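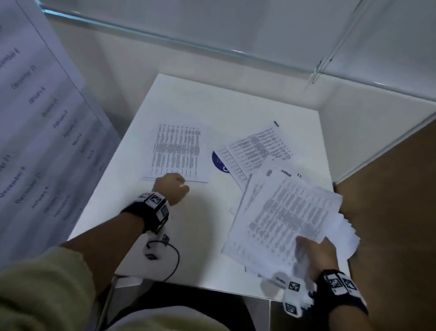 A reader's comment on the June version: can we please stop treating the paper table as if it doesn't need inspecting? We check the ladders and the extinguishers and then leave loose schedules lying across each other, and the wrong page gets filed.

Agreed, and the section for paper tables is now part of the regular walk-through. It covers any surface at Flevley where printed schedules, tables and inspection logs are sorted by hand before filing. Comments from the last round are printed under the items they belong to. Mark each line OK, Fix or N/A. Anything marked Fix goes on form 1816 before the end of the shift.

PAPER TABLE CHECKLIST

Section A. Table and enclosure

A1. Tabletop clean and dry, no adhesive residue.
Comment: Label glue was still on the Gitolar table at the second check. Cleaned with the citrus wipes. OK now.

A2. Glass or acrylic panels free of chips, with no sharp edges at hand height.
Comment: Run a folded cloth along the edge, never a bare finger.

A3. Side panels tight. No gap wide enough for a sheet to slip through.
Comment: One page of the pump log was found behind a panel during cleaning. It had been reprinted by then, so we had two versions in the binder.
Reply: The reprint was pulled and the original kept.

A4. No drinks on the table. Closed bottles go on the floor shelf.

A5. Light good enough to read the smallest column of print without leaning in.
Comment: Small type is the real test. The single-sheet schedules are packed with narrow columns and they all look alike from arm's length.

Section B. Loose sheets and stacks

B1. Single sheets lie flat, with no other sheet over the heading.
Comment: Tilted is fine. Covered is not.

B2. Round stickers and labels are kept apart from the sheets, or stuck down where they belong.
Comment: This one gets a Fix more than any other. A dark blue sticker with white lettering can lie half under a page with just a curve of it showing, and it goes into the folder with the page.
Reply: We asked for a dish. Timmermans has one in the catalog, shallow, with a lid.
Reply: Dish received. Still on the shelf in its wrapping as of this check – please put it out.

B3. Small strips and offcuts cleared before a stack is moved.
Comment: Look under the near corners of the stack. A strip of white paper on a white table is easy to miss.
Comment: Check for writing on it before it goes in the bin. Two of the strips from last month had readings on them.

B4. Stacks squared on all sides before they are set down.
Comment: If the loose edges flare out when you lift the stack, put it back, tap it on the long side, then the short side, and lift again.

B5. No stack over 80 sheets handled in one go.
Comment: Can this be raised to 100? The quarterly set is 600 pages and the splitting takes most of the morning.
Reply: No. The limit stays. Split it the evening before if the morning is tight.

B6. Staples and clips removed before sorting and counted into the tin.
Comment: "Counted" is a leftover from the old list. Just put them in the tin.

Section C. Hands, wrists and sleeves

C1. Anything worn on the wrist or fingers is snug and does not catch on page edges.

C2. Cables from worn equipment kept clear of the stacks and not hanging where a knee or a chair arm can snag them.
Comment: Check this one seated, in the working position. A cable that looks fine when you stand up can loop down by the table edge once you sit.

C3. Long sleeves pushed back or cuffed.
Comment: Loose cuffs drag the near sheet. Seen twice on this round, corrected on the spot.

C4. Paper cuts covered before going on. Bandages are in the top drawer.
Comment: Drawer was down to the large size only. Reordered.

Section D. Sorting order

D1. Headings face the same way within a stack.

D2. Pages with grid lines (inspection logs) kept separate from plain column schedules.
Comment: The Ondeo printouts have both on the same page. Which pile?
Reply: Logs. Go by the heading if there is one, and by the grid if there isn't.

D3. Smudged or faint pages set aside for reprint.
Comment: Write the reprint number in pencil, top left. Ink shows through on the thin stock.

D4. Table left clear at the end of the shift, unfinished stacks banded and tagged.
Comment: Bands are in the same drawer as the bandages. The tags have moved to the hook by the light switch.

Open items carried over: B2 (sticker dish), C4 (bandages on order), and the label on the reprint tray, which still has the old room name on it.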